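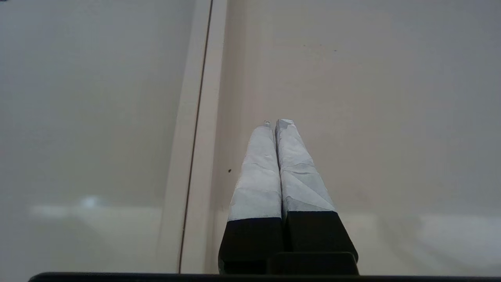 I've had the Durkwood finger sleeve kit for long enough now to have opinions, so here goes. If you run a small arm on a bench or around a house, you'll know the bare finger problem: hard tips, painted cupboards, swearing. The kit is $60 and you get sleeves, a roll of wrap, and a little booklet of rules that I liked more than the sleeves.

The fit is good. They go on snug, the straight edge at the bottom makes it easy to see when one's ridden up, and the tips stay blunt enough that I'm happy bringing them up to a glossy door. They do crease, though. Mine had folds all over them pretty much from the first afternoon and Jenő Medve, who has the Zaris set on his arm, says his stay smoother. His also cost a fair bit more, so I can live with a few wrinkles!

Now the booklet. It was put together by Gervasio Escobar and it's short, plain and a bit bossy (in a good way). The bits I've stuck to:

Check both sleeves before every session, tips first. Any split, it comes off.
Close the fingers before you approach a door or panel, and only open them once you're lined up.
First approach of the day at low speed, with your hand on the stop.
Wipe the sleeves and the surface. Grit does the scratching.
Change sleeves in pairs, and write the date on the log sheet.

That last one annoyed me – why bin a perfectly good sleeve? – but I tried mixing an old one with a new one and the grip went lopsided straight away, so fair enough. My current pair had done 2,596 closes when I last looked at the log and they're still going.

Gripes? Only 2 spare sleeves in the box, which is stingy. The rules say nothing at all about who else is allowed in the room, and I reckon a page on that matters more than the page on storage. And the wrap's colour is a pale whitish grey, so it'll show every mark you pick up.

I bought mine from Rillbridge and it turned up quickly. Would I buy it again? Yep, mostly for the booklet. Four stars, and I'd go higher with more spares.

We use cookies to improve your experience on our site. By continuing to browse you agree to our cookie policy. Accept | Manage preferences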